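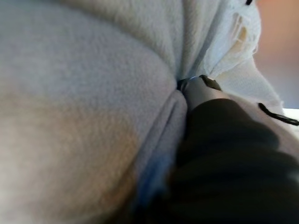

Krum Leka wrote back that the force limit should be checked on the thickest fabric in the batch, with thin cotton left for the second pass, and the form now follows that order.

Soft Goods Handling Cell, Inspection Checklist
Site: Prasstead
Checked by: Ornella Zuccaro
Date: October 5, 2022

1. Emergency stop, both stations
Pass. Reset needs the key, as required.

2. Guard gate interlock
Pass. Latch is stiff. Grease at next service.

3. Fingertip condition
Pass with comment. Light wear on one pad. No sharp edges found by hand check with power locked out.

4. Grip force limit
Pass. Set to 12 N, maximum allowed 16 N. Fleece and looped fabric both tested. Settings for the two must not be shared, even where both fabrics are in one pile.

5. Cords, toggles and zippers
Open. The rule says a loose cord must be clear of the fingers before the lift. The Montes work instruction leaves this step out. Add it before the next shift change.

6. Lint on gripper and wrist camera lens
Fail, fixed on the spot. Fibres in the finger joint. Lens wiped with a dry cloth. Interval changed from weekly to daily.

7. Cycle count
1136 since last pad change. Replace at 3000 or when the grey surface shows through, whichever comes first.

8. Speed with gate open
Not tested. Teach pendant was in use at Heka. Hold at reduced speed until done.

9. Labels and floor marking
Pass. Tape lifting at the north corner.

Comments
Item 5 stays open until the revised instruction is signed. Leka asks that item 8 be repeated with a full load of fabric in the gripper. Agreed. Next full inspection in January.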